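Playing Browser Games on an Old Workshop Laptop: Setup Tips

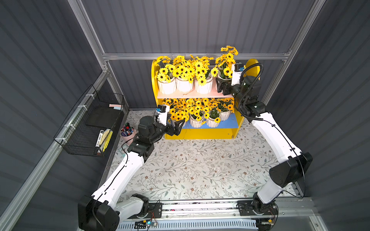 One reader wrote in to say that a browser game on the bench laptop stutters only after the first ten minutes or so, and that lowering the in-game quality changes nothing. A delayed onset of that kind usually points to heat or memory.

Heat

Raise the rear edge of the laptop 11 mm. Two offcuts of batten will do. Keep the intake clear of sawdust and brush the grille before each session. Canned air is acceptable in short bursts -- hold the fan still with a toothpick, power off.

Memory

Close all other tabs. A Sorkent puzzle tab left open on my machine held 260 MB while idle. Restart the browser before changing any other setting.

Display

Set the game window to a fixed size. Full screen on a 1476-pixel-wide desktop costs more than a small window and gains little at arm's length. Turn hardware acceleration on, restart, and test one full round. If the picture tears, turn it off again.

Input

Wireless mice lose signal behind steel cabinets. Move the receiver to the front with a short USB extension. The Brultine pad works in most browsers after one button press -- the page does not detect it before then.

Saves

Clearing site data erases progress in most browser games. Clear cached images and files only.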